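Buvico Community Help
Boards > Robots and automation > Hire kits and services

Huaranga two-hand gripper kit: hire it for kitchen items, or pay for the collection service?

Posted by Natnael Gebremichael

We need two-handed demonstrations of small kitchen jobs: lids on and off, pots moved and turned, small parts passed from one hand to the other. The data will go into training a policy for a pair of fixed arms with parallel jaws. Nothing exotic, but most of it needs both hands close together, and that is the part I am unsure of.

Two options are on the table. Drellatov hires out the Huaranga kit at 300 dollars a week: two hand-held grippers, a head camera, the carry pack and cables, and the recording software. Dredard will do the whole job with the same kit and their own operators, and hand over processed recordings. Their quote is a good deal more than three weeks of hire. I have had one afternoon with the kit, and the tags on the two grippers ended up close together for most of what I tried. 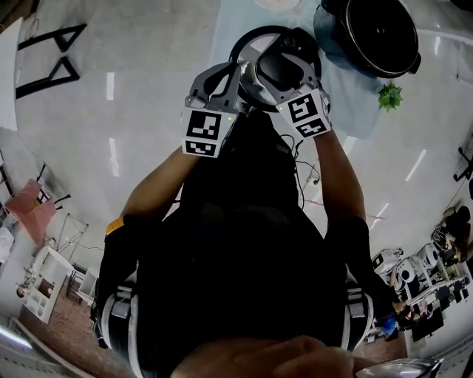

Post last edited Jan 21, 2018 by Natnael Gebremichael. Reason: added hire price

What I would like to know from people who have used it for more than an afternoon:

Does tracking hold when the two grippers meet in front of the chest? The tags are on white blocks on top of each gripper and the head camera looks down on them, so in theory this is the best position. In practice I had several recordings where one hand jumped.

Do shiny objects cause trouble? Most of our pots have polished rims.

How much do the cables get in the way over a full day? They run from the grippers back toward the chest and I found myself holding my elbows out to keep clear of them.

Is the service worth the difference, or is it the same data with someone else's sore wrists?

I have read the data sheet. I am after experience with the current version of the pads, the mesh ones, not the old smooth ones.

Tags: two-handed, hire, tracking, kitchen

Su-chen Peng
Accepted

We hired the Huaranga kit in December and kept it for most of the month. Our objects were close to yours. I will take your points in order and then give the numbers.

Tracking when the hands meet. It holds, with one condition. Each block has a larger tag and a smaller one. When the hands come together in front of you the head camera has a good view of both blocks, provided your wrists stay level. Roll one wrist inward past a certain point and the block on that side turns away from the camera. The software then falls back on the motion sensor in the gripper, which drifts quickly, and when the tag comes back into view the position is corrected in one step. That is your jump. There is a setting called "smooth on reacquire", which hides the jump in the preview and leaves it in the exported data. Turn it off. You want to see the jump while you still have the pot in front of you and can record it again.

The other cause of jumps is the head camera itself. If the strap is loose it tips forward when you look down, and the calibration between head and hands is wrong from then on. We recalibrated after every break. It takes a few minutes and it removed most of the remaining faults.

Overhead lighting matters more than I expected. Our first room had a glossy floor under long tube lights, and reflections on the floor upset the exposure of the head camera. The tags washed out whenever an operator stood in the wrong spot. We fixed the exposure by hand and moved the work two metres over. If you can't move, a matte mat under the work area does much the same job.

Shiny objects. The tracking does not care about them. The gripper cameras do, a little. They have a very wide view and sit low behind the pads, so anything polished near the jaws picks up the room lights. For us this only mattered in the automatic labelling step, where a bright rim was sometimes split into two objects.
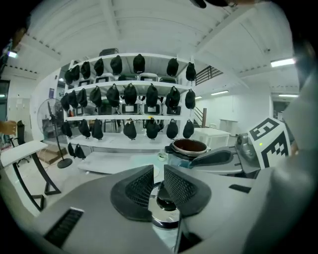

The wide view has a second effect that is easy to miss when you plan a job. Each gripper camera sees its own pads, usually the other gripper, and a great deal of the room behind. If your trained policy will run in a different room, change the background between sessions. We did not do this for the first week, and the policy did noticeably worse when we moved the arms next door. A second week with the work spot turned to face different walls brought most of it back. Drellatov's guide does mention this, in one line, near the end.

Mesh pads. Better than the smooth ones on rims and on anything with a thin edge. The old pads let a lid rotate in the jaws; the mesh ones hold it. They do collect lint and flour. A dry nylon brush is enough. Do not use the alcohol wipes that come in the case, they are meant for the lenses and they leave the pads slightly tacky.

Cables. You get used to them, but route them under the shoulder straps and leave slack at the wrist. One of our operators kept a fabric band on the forearm and tucked the cable through it, which stopped it catching on handles. The connector on the gripper is the weak point. Ours failed on the left side in the third week. Drellatov sent a replacement unit without argument, but it took four working days and the hire clock kept running.

Numbers. We recorded 964 demonstrations. After checking, we threw out 149. Most of the rejects came from the first week, before we had the wrist and head strap habits sorted out. The rest were ordinary operator mistakes: a dropped lid, a gripper opened too early, someone walking through. The checking took nearly as long as the recording, and I had not budgeted for it.

Hire or service. If your jobs are fixed and written down, the service is reasonable value, and the price starts to look fair once you add your own checking time. If you expect to change the jobs as you go, hire. We changed ours twice in the first week, and each change would have been a new quote.

One more setting, while I am here. The green light on the gripper means the unit has power and a link to the pack. It does not mean it is recording. For that you need the tone in the headset or the bar on the tablet. We lost most of a morning to this.

Comments

Natnael Gebremichael: Thank you, this is what I was after. Did you check the wrist angle at which the tag drops out, or just learn it by feel?

Su-chen Peng: By feel. It depends on how tall the operator is and how they hold their head, so I doubt a single figure would help you. Have each person do a slow roll with each hand while watching the preview and they will learn it quickly.

Jummai Ibrahim: Agree on the connector. We had the same fault, right side. A loop of cable tied off near the handle takes the strain and ours has been fine since.

Mitiku Endale

Hire it. The service is the same kit.

Also check the firmware, older units drop frames when both grippers are on the one port. Sorry, don't have the version number in front of me. It is on the label inside the lid of the case I think.

Comments

Su-chen Peng: The label inside the lid is the hardware revision. Firmware is under Device > About on the tablet.

Annunziata Sanna

I can speak to the other side of this, having used the Dredard service twice and never hired the kit directly.

The first job went well. We sent a written list of tasks with the start and end state of each object, and the recordings came back in the agreed format with a short log for each session. The operators work in pairs with one person resting, and you can tell; the pace stays even through the day. The people we hired ourselves for an earlier project were noticeably rougher by mid-afternoon.

The second job went less well, and the fault was shared. Our task list said "move pot to the left". It did not say whose left, or whether the pot should be gripped by the rim or the handle. We got all four combinations. Dredard recorded 44 of them again at no charge and billed us for the rest, and having gone back over what we wrote I could not argue with that.

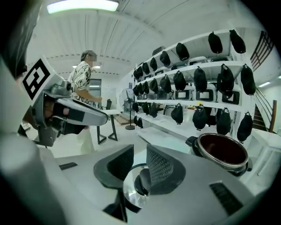

Pot near the right pad, marker block of the second gripper at left

So write the grip down. State which hand leads, which part of the object is held, and where the second hand should be when the first lets go. With a rim grip one jaw goes inside the pot and can be hidden from the gripper's own camera. If you care about that view, ask for the other gripper to be kept where it can see the contact. They will do it if asked.

On price, you can ask them to leave out the processing and deliver raw recordings only. It is not on the price sheet. It took a fair bit off our second quote, but you will then need your own licence for the Drellatov export tool, and the trial licence will not open files from another account.

Turnaround was nine working days the first time and longer the second. They do not start until the objects have arrived and been checked against the list, so send the packing list early. If the pots are a size you can buy anywhere, have them source the same model locally and skip the freight.

I would not use them for fewer than a few days of work. The set-up charge is fixed.

Comments

Natnael Gebremichael: Did they let you visit during recording?

Annunziata Sanna: Yes, for the second job, by arrangement. Go on the first day. That is when the list gets interpreted.

Natnael Gebremichael: Going with one week of hire to settle the task list, then the service for the bulk of it. Will post back here with our reject rate.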